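Doing the Math on a Robot Arm (Again)
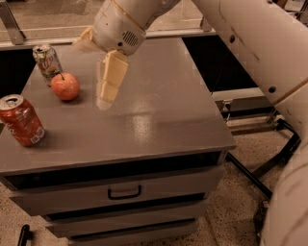

Filed under: Workshop Money, Robots

I've been putting off writing the budget post, partly because the spreadsheet has a tab called "final" and another called "final really," and I wanted to be sure which one I meant. It's "final really." We have a plan for October and I am so happy with it!

For anyone new: we're a small shared workshop in Clurnthorpe, and we've been working out what it takes to have a mobile robot with an arm in the place for good, paid for, with spares on the shelf. Pick and place with everyday stuff is what we care about most. Soda cans, an apple, a gray cabinet with a flat top. You would be amazed how much of a budget falls out of a can and an apple.

Take the cans. A can standing up and a can lying on its side are two different grasping problems, and an apple is a third, with that stem sticking up. My first draft of the budget had one line that said "gripper" and nothing after it. The new one has the gripper, a spare set of fingers, a second spare set of fingers, and a small pot of money for trying other finger shapes. Flat fingers are a lovely simple place to start, but I want us to be able to try something softer without holding a meeting over it.

Then the surface. Our gray top has a sheen to it and it picks up the overhead light in one bright spot. I've put in for matte covering and for two diffused lamps. Cheap stuff! It comes to less than a single replacement cable for the arm, and I'd much sooner buy it in the first month than argue about it in the sixth.

The number people keep asking me for is the extras number, meaning everything that isn't the robot. It's $874. That covers the fingers, the lamps, the matte covering, a bin of cheap test objects (groceries, mostly, and yes, we eat the apples), and a drawer organizer so the tools live somewhere sensible. I had guessed almost half that when I started, and I'd left out shipping entirely, so please learn from me and put shipping in its own row.

The robot itself is the big decision. We got quotes from Pumonard for buying outright and for a lease, and the lease wins for us right now. Eleven months with service included, and then we can buy it out or hand it back. Over a long enough stretch buying is cheaper, I know, I ran it both ways. But service visits are the cost I have no feel for yet, and having them folded into a monthly figure means I can sleep. If you have an electronics person who likes taking arms apart, your math will look different from mine.

Fovasport came back with a lower monthly price but a 40 percent deposit, and that would have eaten the whole lamp-and-fingers fund plus a good bit of what we keep aside for rent. A shame, because they answered every email the same day and sent a really clear parts list. I stole the layout of it for my own spreadsheet.

Things still open: whether we need our own insurance rider or can go on the building's, and whether six spare drawer pulls is too many (I want to do drawer opening next, and pulls take a beating). If you've insured a robot in a shared space, please leave me a comment with what you paid and what they asked you. I'll post the spreadsheet once I've taken the rent figures out of it.

Aishwarya Shenoy
5 May 2024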